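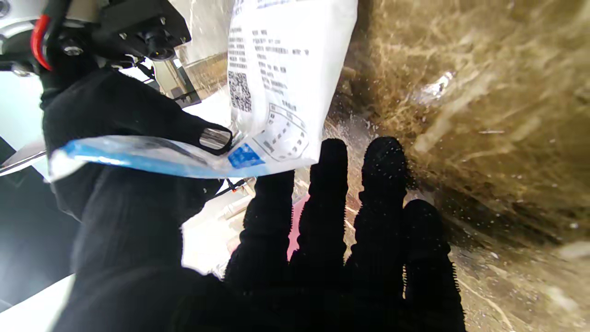 Packing and Labeling Assistants, Odby Mail Room

Odby is hiring two people to help pack small orders at our Gistavmont workroom. If you like tidy shelves, full bins and the feeling of an empty order list at the end of a shift, please read on!

We send out spare parts and repair bits for household things: hinges, hooks, washers, drawer runners, lamp fittings, the little pieces people thought they would never find again. Almost 700 orders go out in a normal week, and most of them are small enough to travel in a plastic bag with a printed label. January was our busiest month ever, and we would love to have more hands at the table before the next rush.

What you'll be doing

You'll pick items from the shelves, check them against the order slip, bag them, seal them and put them in the right outgoing bin. You'll also print labels, scan codes, restock bags and tape, and open returns. Returns are more fun than they sound (people write us very nice notes, and once in a while a very long one). Everyone takes a turn sweeping up and breaking down boxes before we close.

We pack by hand and we care how it looks. The label should be flat, the code should scan the first time, and the right part should be inside. We would much sooner have a slower packer who checks the slip than a fast one who guesses.

Who we'd love to hear from

You don't need warehouse experience. You do need to be comfortable on your feet for most of a shift, able to read small print (glasses are fine, half of us wear them), and able to lift 30 pounds now and then. Some basic computer use is part of the job, and we'll show you our order program, Irkance, during your first shifts. It's a bit old-fashioned but you'll get the hang of it. Spanish is a plus.

Hours and the rest

Both positions are part time, 29 hours a week, with a choice of early or late shifts. Training is paid. There's free parking behind the building, a bus stop across the street, and a break room with a good coffee maker and a fridge that we really do clean out. The Mazza bakery next door gives us a discount on sandwiches, so bring an appetite.

How to apply

Send us a short note with your name, a phone number, the shift you'd prefer and a few lines about any work you've done with your hands, paid or not. Sewing, model kits, gardening, stocking a food pantry, it all counts! A resume is welcome but you don't have to have one. You can use the form on our contact page or drop a letter at the front counter.

Please apply by 25 May 2020. We read every note and answer all of them, and we're really looking forward to meeting you.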